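Brorkari garment handling set: README

What is in the release

1,953 episodes of clothes being handled on household tables, recorded with hand-held grippers so that no arm had to be carried into anybody's kitchen. Garments are jeans, tops and mixed piles. The set exists to compare two finger pads, sold to us as Ulitz and Inthanon, under the same controller settings. Both makers promise a sure grip on denim. Read the numbers before you believe either.

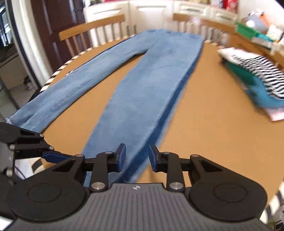 Denim is a poor test if you only grab it flat. A leg laid out straight has a thick side seam that almost any pad can pinch, and success rates on flat jeans mostly measure how well the operator lined up. We report flat and bunched starts separately and ask that you do the same. Averaging them hides the one result worth having.

Splits

train: 1,953 minus the held-out part
held-out: 435 episodes, homes not seen in train
pad types: 2
homes: 32
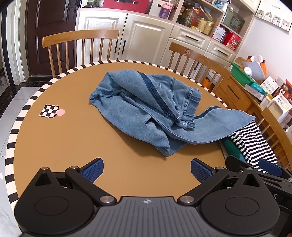
Bunched starts were not standardized. Operators were told to drop the garment and leave it, and some plainly tidied it first. We have no measure of how much this helps a policy.

Known problems

Success labels were given by the operator, who also knew which pad was fitted. Treat small gaps between pads as noise.
Pad wear was not logged.
Fast moves blur the wrist view.
The Irkavex loader drops the last frame of every episode. Fix pending since October.

We would not use this set to claim that a pad works on a robot arm. A human wrist corrects a bad grasp without being asked, and the gripper gets the credit.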